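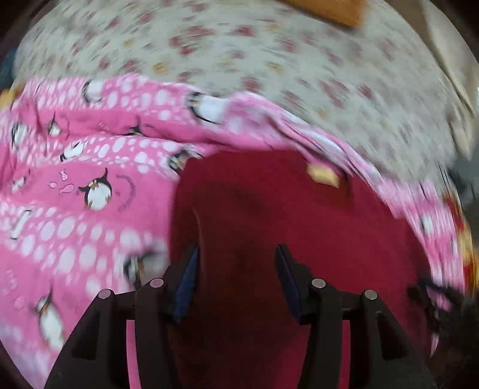

4.2 Soft goods and the laundry question

We came to fabric late in this project, and I think all of us were a little too hopeful about it. Rigid things had gone well - cups, boxes, the small parts from the Escobar bench - and it was tempting to suppose that a blanket was only a larger and friendlier kind of object. It is a much harder one. A cloth has no fixed shape to plan around, and when several lie together on a bed the first problem is simply deciding where one ends and the next begins.

Figure 4. Parallel-jaw gripper above dark red fabric, with pink penguin-print cloth around it and a floral sheet behind. The jaws are open and have not made contact.

Bold prints help a person sort such a pile at a glance, but they helped our model less than we had expected. Over 170 trials on mixed bedding, the most common failure was a pinch that took in 2 layers where one was wanted, and Zulema Figueroa's notes from March describe this again and again, with admirable patience. Colton Landry then retrained the grasp selector on 2,000 further attempts, which improved matters on towels and hardly at all on thin sheets. We would not yet leave the Hollow system alone with a full bed, though we would gladly let it hand us the towels. Folding is taken up in Section 4.3.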